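Against the Perfect Picnic

I have lived in this country for eleven years and I still do not understand why a picnic must be organized like a wedding. Last June I received an invitation to a neighbourhood lunch in the park at Pellholm. It had a colour scheme. It had a link to a page where every guest had to choose a dish from a list, and when I opened it the only things left were "artisan ice" and "a grazing board, neutral tones". I chose the grazing board. I spent 47 dollars on cheese and I did not enjoy one minute of it.

My opinion is simple, and I know that some of my neighbours will not like it. We have made eating together too difficult, and so we do it less.

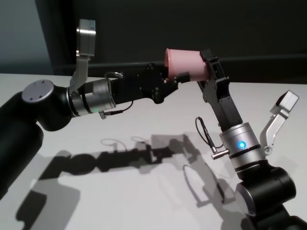
Where I learned to eat outside

In Mirkau, where I grew up, there was a summer meal by the river. The whole street came. You brought what was in your kitchen, and if three families had potatoes then we had potatoes. My mother made a cold soup with dill and sour milk, in the same pot she used for washing beets. My uncle brought smoked fish in newspaper. Plates did not match and there were never enough forks, so the children ate last, or with a spoon.

I do not want to say that everything was better. The mosquitoes were terrible and my uncle sang. But I cannot remember that anybody apologized for the food. At Pellholm I heard four apologies before I had put down my bag. One woman was sorry that her lemonade was from a bottle. It was good lemonade, and I drank two glasses.

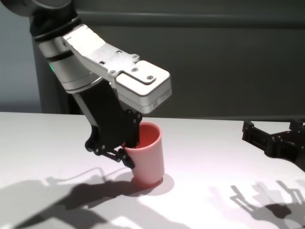 The cost of looking nice

My friend Tiina Kiiskinen has hosted a midsummer supper in her backyard for many years. She used to put a pot of new potatoes on the table, some herring, butter and rye bread, and that was the supper. Then one of the guests began to post photographs of it, and the next summer there were linen napkins. After this came the lanterns. Two summers ago she told me that she had spent 700 dollars and had not sat down the whole evening. Last summer there was no supper.

I miss it very much. I would have come for the potatoes.

People tell me that a beautiful table shows respect for the guest. I agree with a part of this. A clean cloth is a respect, and a flower from the garden also. But when the host is too tired to talk with me, I do not feel respected, I feel like a customer. At the bakery Plinell I can be a customer any morning for the price of a bun. 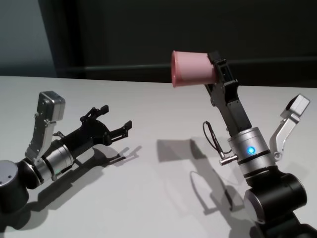

What I would keep

I am not against all effort. Some things deserve it. Bread should be fresh. Butter should be soft enough to spread, and in our climate this means you take it out of the fridge before you do anything else. Somebody should bring salt. If there are older guests, there must be real chairs - a blanket on the grass is not hospitality for a person with a bad hip.

For all the rest I would be lazy. Buy the salad at Naqvi on the corner, put it in a bowl or do not put it in a bowl. Let two people bring the same cake. It is interesting to compare them, and at Mirkau this was half of the conversation.

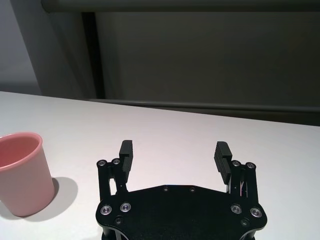
The table itself is where most hosts lose their courage. They cannot leave any part of it without a runner, a candle or a small wooden sign with the word "gather". I prefer a plain white top with a good empty space in the middle, like the one between the two black fingers in the picture, because into such a space a late guest can put down whatever he has brought. When every centimetre is decorated, the late guest stands there holding his dish, and he understands that the table was finished without him.

So this summer I will invite my street for supper, at six o'clock. There will be no list and no colours. I will make my mother's soup, which looks pink and a little strange, and I will not say sorry for it. If you live near and you read this, bring a fork.

Recent posts
Cold soup is still soup
Why I stopped ironing the tablecloth
Rhubarb: an argument with my neighbour
Is it rude to leave before coffee?
The good pot and the other pot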